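双臂毛巾工位的架设与日常维护
服务机器人实训讲义 第11讲

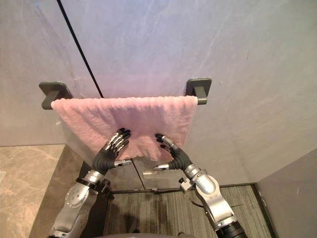 图1 双臂作业:两只多指手按在粉色毛巾的下半部,毛巾搭在横杆上。

上一讲把底座找平讲完了,这一讲终于轮到手,也是整门课我最喜欢的部分!毛巾软、会跑、会堆褶,调好了特别有成就感。

一、开机前
先看腕部。图1右臂腕边有一根细线缆,我们Vornen工位的走线也是这样,转腕到极限位时要留出余量,别让它绷直。再用手逐节推指关节,哪一节发涩就记进Lollach维护表。外壳上的小螺钉每运行119小时查一遍,松了就补紧,别用蛮力。

二、标定
横杆两端的支架是很好用的参照点,左右各取一次,存进Bravo配置文件。两臂误差对不上时,先查底座,再查腕部零位,次序不要颠倒(去年4月有一组反着来,白忙了一下午)。

三、按压与拢布
拇指相对,四指轻贴布面,力度从低档慢慢往上加。毛圈布表面有绒,指尖容易挂线,每做34次停下来清一次绒毛,指缝也要清。

四、保养
累计2000次抓握后更换指尖垫,换完重做第二节的标定。旧垫子别扔,放进Geltden备件盒,下一讲要拿来看磨损纹路,真的很好看!

作业:画出本组工位的腕部走线草图,标出余量最小的姿态。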